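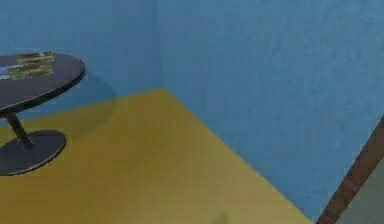

November, 7:40 a.m.

Started the next round of the rye sourdough trials and I am already grinning, so expect a long entry. The stiff starter came up beautifully overnight! It had a proper dome on it and it smelled like green apples with something a bit like beer behind it. The liquid one had risen and sunk again by the time I got in, so I gave it a small feed and left it out of today's batch.

Flour is the new Begović whole rye, the coarse one. Vlasta Kos swears by it and I can see why after handling it. It drinks water like nothing else we've tried. I held back 290 g of water for the second mix as planned and ended up using all of it, and the dough could have taken more. Last month's flour (the Drotum medium) would have been soup at that point. Must remember to write the hydration on the lids from now on, I had two tubs I couldn't tell apart and had to go by smell.

Six loaves this time, all in the small tins. Same salt as before. Half got the soaked caraway, half plain. I ground the caraway coarser than I meant to and I think I like it better - you get a little burst of it every few bites in place of a general caraway haze.

Bulk went fast. The cracks on top showed up well before I was expecting them, with flour dusted over so they stood out nicely. Shaping was the usual wet-hands business. Vlasta's trick with the plastic scraper (dip, smooth, dip, smooth, don't go back over it) works much better than my patting.
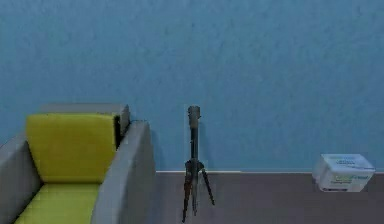 Oven notes. The Retgate is still running hotter at the back left, so I turned the tins halfway. Steam for the first 8 minutes, then vented. Color came up dark and even on four of them, the two in the back corner a shade darker on one side even with the turn. I'd like to try dropping the starting temperature a little next time and giving them longer.

And then the hard part, leaving them alone. We wrapped them in linen and I had every intention of waiting a full day. I lasted 6 hours. The crumb on the one I cut was a touch gummy at the center, which is my own fault, but the flavor! Malty, sour right at the end, and a crust that tastes like strong coffee. Easily the best since we started keeping this notebook.

Vlasta had a slice with butter and said "more salt." She is right, it wants a pinch more, particularly the plain ones.

For next time:
- same stiff starter, fed the evening before
- hold back less water, the Begović can take it early
- salt up slightly
- try the Grakthorpe malt in one tin only, so there is something to compare it with
- buy tape for the lids

The rest of the loaves stay wrapped until tomorrow. I'll cut one of the caraway ones first thing and add the crumb notes underneath.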